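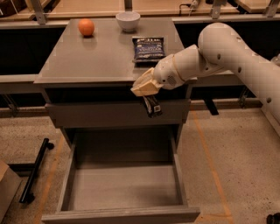
What does a small internet provider have to do when a court tells it to block a site? Mostly it has to change what its own name servers answer, write down when it did so, and keep the entry in place until the order runs out or somebody lifts it.

4.2 How the orders reached the smaller providers

I went into this part of the study expecting lawyers to be the story. They weren't, or at least not for the firms I talked to. At Raltix (a rural provider with just under 2000 lines when I visited in July) the orders came in by email as a scanned letter, and the list of addresses had to be typed in by hand. Lorraine Parsons, who ran the network desk, kept her own text file of every entry with the time she added it. I was so happy to see that file! It gave me something to check the official list against.

Over the study period Raltix got 18 orders. In 13 of them the typed list matched the letter exactly. The others had small slips, mostly a missing letter or an old address copied over from the previous order – and two of those slips blocked a site that had no part in any case. One was a choir's home page, which stayed dark for almost 2 weeks before a member phoned in.

Edov worked differently. They bought a ready-made feed from Avix, so there was no typing at all, but my contact there couldn't tell me which court had asked for which entry (the feed just has a running number). I've left Edov out of the error counts for that reason and come back to them in Section 5.

Figure 3. Cabinet and tabletop with an orange, a bowl and a snack bag.

I should also say something about Górecki, whose model of "quiet compliance" I lean on in Section 2. The model assumes a provider knows what it's blocking and chooses not to talk about it. That fits Edov badly, and I'm not sure it fits Raltix much better, where customers who called the desk were simply read the line from Lorraine's file.

Filed under: Broadband & Policy, Working Papers
4 comments | 11 shares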